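Newsletter > Around the House > Cleaning

Latest Kitchen Floors Laundry Back Issues Subscribe

October
By the Clevden House Notes desk

The glass table item I keep promising you

I have owned a glass-topped table for longer than I've owned my car, and for most of those years I was cleaning it wrong. I'd squirt half a bottle of blue stuff on it, rub in big happy circles with a paper towel, stand back, and then the afternoon sun would come in low and show me every single swirl. So many of you wrote in after the last issue with the same complaint (my inbox is basically streaks, streaks, streaks) that I'm giving this one the whole item.

First, clear the table. I know, I know! But I was a lifter and a wiper-arounder for years, picking up the fruit bowl, swiping under it, putting it down again on damp glass, and that's how you get those ghostly rings. Take it all off if you can. If there's a tray that lives on your table, at least slide it over to the far side and do the glass in two halves.

Second, dust before you do anything wet. A dry cloth, folded, straight passes from one side to the other. Crumbs and grit are what scratch, and a wet cloth just drags them around for you.

Then the cloth itself. I've gone off paper towels completely. A soft old cloth that has been through the wash a hundred times beats anything new out of the package, and I like one big enough to bunch up in my hand so I can keep turning it to a clean bit.

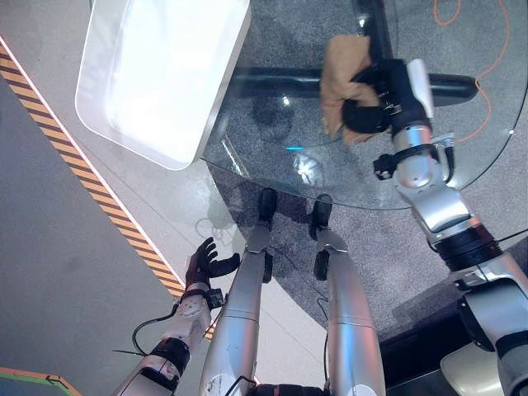
What should I put on the cloth if I don't want to buy a special spray?

Plain warm water with a splash of white vinegar does nearly everything. I mix mine at 200 milliliters of water to 15 of vinegar, in a little spray bottle I've had forever, and I spray the cloth and leave the glass alone. If you spray the table directly, the liquid runs to the rim and gets underneath, and then you're down on your knees doing the bottom too.

Speaking of the bottom, it does need doing now and then. With a clear top you see straight through to the carpet and the supports and whatever rolled under there last week, and you also see the dust stuck to the underside. I do mine maybe every couple of months, flat on my back like a mechanic, and it makes more difference than anything I do up top. Bring a pillow for your neck.

For anyone who does want to buy something, I tried two. The Burken glass cloth is lovely, a bit pricey for what it is, and it sheds less than my old rags. The Detau spray smelled so strongly of fake lemon that I had to open a window, and I gave the bottle away. I picked both up at Medeiros, where the cloth was 89 cents off that week, so I can't complain too hard.

Now, the last pass, and please don't skip it. Once the glass looks clean, flip to a dry part of the cloth and go over the whole top again with hardly any pressure.
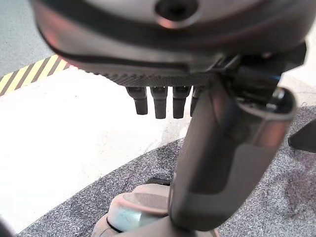

Light is the trick there. If you lean on it, you push the damp around and leave a film, and if you just let the weight of the cloth do the job it buffs right up. Then crouch down until your eyes are level with the tabletop and look across it toward a window or a lamp. Any smear you missed will jump out at you, and you can get it before it dries on.

A round top is a little sneakier than a square one, by the way. I do straight strokes across the middle and then one slow trip around the rim with the cloth pinched over the edge, where all the fingerprints are.

Start to finish, I'm done in 7 minutes, ten if I do the underside. Next issue I'm tackling the felt pads on chair legs, so if you have a brand that stays stuck for more than a month, write and tell me!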